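5.3 Does the planner earn its place?

Reported gains from learned task planners on tabletop sorting are usually measured against a weak baseline, and we are not convinced the comparison is fair. We therefore ran Vakotance, with its default weights, against Judlow, a scripted scheduler of 623 lines that assigns each cube to the nearer free arm and locks the grid cell until that arm leaves it. Both used the same perception front end and the same motion limits. The setup is shown in Figure 4. 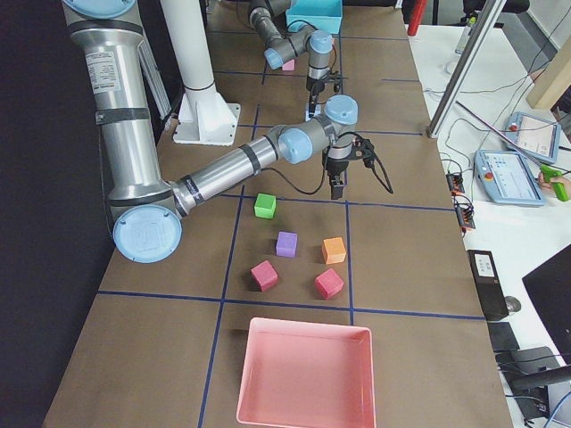 Figure 4. Two-arm workspace with taped grid cells, foam cubes and tray. The nearer gripper is above the central cell; the second arm works farther back.

Over 1000 trials per condition, Vakotance finished more layouts inside the 60 second limit, but most of that lead disappears once we remove trials in which Judlow waited on a stale cell lock. That is a bug in our code and says little about planning. We fixed it and repeated the runs, and the remaining difference falls within the spread between random seeds.

Perception is a larger concern. Cubes of the same color lying close together were sometimes merged into a single detection, and neither planner can recover from an object it was never told about. The Flesau tracker hides this by carrying old poses forward for up to 2282 ms, so a failed grasp may be logged as a planning error. Earlier results on the Jafarzadeh layouts use the same tracker settings and should be read with that in mind. We report grasp failures separately in Table 3.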